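Home | Features | Science | Archive
3 min read

The Grika team needs examples, and it gets them by hand. Operators guide a gripper through small household jobs while its wrist camera records. By November they had 3,245 takes, from folding towels to handling clear jars on a quilted white cover. 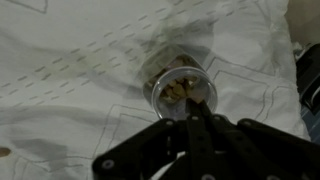
Tassanee Ruangrit would keep more of the bad takes. A system shown only clean runs, she argues, has no idea what to do after a slip.

Roald Öberg now saves them under a separate label. Each operator works 39 takes, then rests for 15 minutes.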